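Step 4: Sort the wrist camera clips before training

Our grasping policy got worse when we fed it every clip we had. Dropping the crowded views fixed most of that. From 463 clips we kept almost 200.

Open each clip at its midpoint and look at how much of the view is taken up by things right next to the lens.

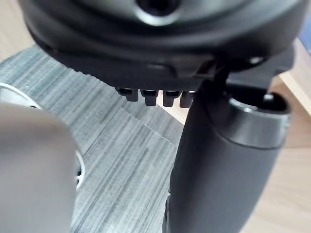 Wrist view with black housing across the top and the gripper finger blurred at lower left.

Tag a clip like this one "near" and move it to the second folder. Don't delete it — Senthil Salian used that folder later to test the depth model.

Then train for 20 epochs on the first folder only. If the loss levels off early, check your tags before you touch the learning rate.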